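The Long Way to the Post Office

I've been trying to walk more since September, which mostly means I find excuses to carry things to places. Last week's excuse was a parcel for my friend Ivone Nogueira (a sweater I finally finished, one sleeve a hair longer than the other, sorry Ivone). The nearest post office is on Maver Street and I could be there and back in 20 minutes, so naturally I went to the one past the old Dremarlow campus instead.

I used to temp out there, years ago, filing invoices for a company called Plellero. I lasted one summer. I remember the coffee being awful and the walk from the bus stop feeling like it went on forever, especially in August with the sun bouncing up at you off all that concrete. Back then I thought the whole place was ugly. I'd eat my sandwich as fast as I could and go back inside.

Well, I take it back! Or I take most of it back. I stopped for a good while this time and just looked. I love how long and flat everything is, the way the window rows run off into the distance, and the trees at the far end. My brother-in-law thinks I've lost my mind, but he lives in a house with three kinds of stone on the front, so I'm not taking notes from him.
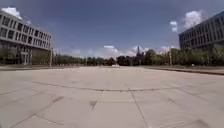 The plaza at Dremarlow, looking toward the trees.

The ground floor on the left is my favorite bit, tucked back under the upper stories with those skinny columns. I'm fond of the paving too, stains and seams and all. There's a long line running across the middle that bends a little, and I swear I remember stepping over it with a paper cup in each hand.

My step counter said 1,955 when I got to the post office counter, which seemed stingy. The parcel cost more than the yarn did. I walked home by Innes Road and bought a bag of pears, and my left heel has a blister on it, so the next few posts will probably be about knitting again. Ivone, text me when it shows up!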